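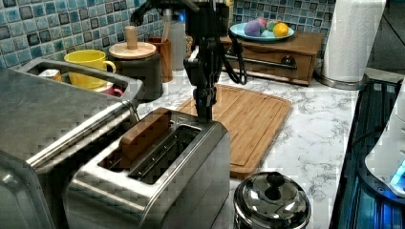
Shared kitchen walk-through, Tullulen building, unit 1205
Month: May
Items marked OK need no action. Comments follow where something was found.

1. Outlets and cords
Counter outlets trip and reset on the test button: OK
Cords away from the sink: OK
No extension cords in permanent use: see comment
Comment: A power strip is feeding the water cooler in the hallway. Move the cooler to the wall outlet by the door and take the strip away.

2. Fire
Extinguisher gauge in the green: OK
Extinguisher tag current: OK
Smoke alarm sounds on test: OK
Fire blanket within reach of the range: see comment
Comment: The blanket is hung behind the pantry door and you have to close the door to get at it. Rehang on the open wall. This was also on the last list.

3. Range and hood
Burners light on first try: see comment
Hood filter clean: see comment
Comment: Left rear burner took 6 clicks. Clean the igniter. The filter is heavy with grease and needs to soak overnight. If it doesn't come clean, order the Prirkudus replacement, same size as before.

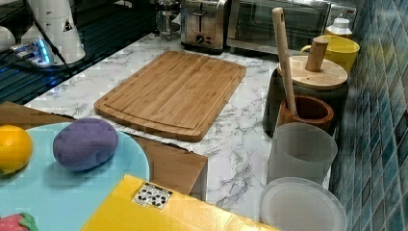 4. Food prep surfaces
Boards free of deep cuts: OK
Raw meat board stored apart from the others: see comment
Sanitizer strength checked with a strip: OK
Comment: Sanitizer read 100 ppm. The meat board was in the same rack as the bread board. Put up a second rack or keep it in the lower cabinet.

5. Refrigerator and freezer
Refrigerator at 40 F or below: OK
Door seals hold a slip of paper: see comment
Food labeled and dated: see comment
Comment: The freezer seal is loose at the bottom corner. Call Wondero for a price on the gasket. Threw out 7 containers with no date.

6. Floor and exits
Mat flat at the sink: see comment
Back door opens fully: OK
Exit sign lit: OK
Comment: One corner of the mat curls up. Replace it, don't tape it.

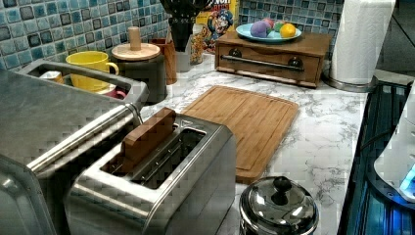

Inspected by: So-ying Liao

7. First aid
Kit on the wall and sealed: see comment
Burn gel in date: see comment
Comment: Seal was broken and the small bandages are gone. The burn gel runs out next month. King-fai Yen has the key to the supply closet and will restock both.

Carried over from last time
Loose cabinet hinge over the sink: fixed
Drip under the sink: still there, slower. Kan Plumbing has been called.
Fire blanket location: open, see item 2

Fire blanket and hallway power strip first. The rest can wait for the next walk-through.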